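Workshop Tips: Notes From the Rorkton Open Day

Rorkton opened its automation shop to visitors on 7 October 2026. The morning session covered bench layout for a single robot arm, first on a simulator and then on the floor. Most of the advice applies to any workbench, with or without a robot.

Tharushi Wanigasekara ran the simulator station. Her first rule was to lay out the bench on screen before drilling any holes. A base that has to be moved later leaves bolt holes in the top and takes half a day to realign.

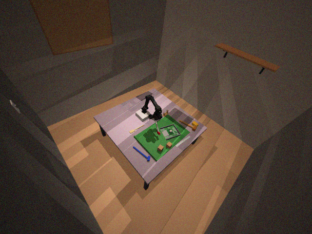 Mark a work zone and keep to it. A cutting mat does the job on a home bench, and a contrasting color makes small parts easy to find. Long-handled tools go outside the zone. The blue hammer-like tool and the pale yellow spatula or brush lie on bare tabletop, clear of the green mat. Small round parts belong in a tray with a rim — the white ball is in one.

Set the base toward the back of the bench and leave the front for work. Gholamreza Shokri suggested at least 3 inches between the mat and the bench edge.

Check the bench for level before mounting anything. Shim the legs, not the base plate. Tighten bolts in a cross pattern, then check them again after 50 hours of use.

The Bedance clamp set on sale at the door was $29. Ordinary C-clamps hold a mat just as well.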